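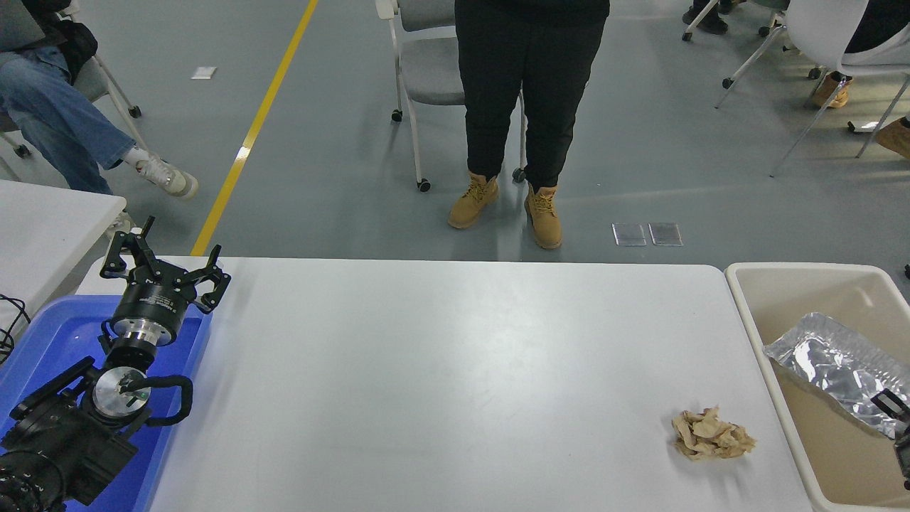 ok packing paper thread. moving the shop stock to the Mirkport unit and I have Opinions now

3,206 pieces of stoneware. wrapped 302 so far. my hands smell like a cardboard box

first thing. do NOT throw out the crumpled tan stuff. everybody wants to flatten it or bin it. a wad that's already been scrunched is better than a new sheet, it holds its shape inside a mug. new paper just slides around

smooth sheet round the outside, old wad in the middle. thats the whole method

foil goes in its own tub. Amna kept putting it in with the paper and then you're picking silver bits out of the recycling at 11pm. beige bin = foil. I have said this so many times

(yes we wrap the lids in foil. the unglazed rims mark each other if they rub and foil stays where you pinch it. tape doesn't, tape leaves gunk)

you can use the foil again btw. shake it out, don't bother smoothing it. Farzana smooths it. Farzana is on box 8. I am not on box 8, I'm way past box 8

white table tops: great for spotting chips, terrible for everything else. every smudge shows. I wipe it down and it looks the same 5 min later

boots not sneakers!! dropped a casserole base in March and I still have the toenail to prove it. well, don't have the toenail

someone asked how many to a box. 32 if its espresso cups. dinner plates go on edge, never flat, stop when you can't lift it without making a noise

Junaid's system is to write FRAGILE on all six sides. my system is to write what's IN it. guess which boxes we had to open again last time

Daranee found the good scissors. they were in a box. the box said FRAGILE

teapots are the worst. spout needs its own little sock of paper before you do anything else, then the handle, then you can do the body. skip the spout and you'll be glueing spouts

running low on paper so if anyone near Mirkport has a pile from xmas deliveries I will come and get it. brown, tan, whatever, crumpled is fine, crumpled is prefered. no glitter pls

not taking newspaper tho. ink comes off on the white glaze and then it's a wash job at the other end

ok back to it. the blue speckle bowls are next and they don't stack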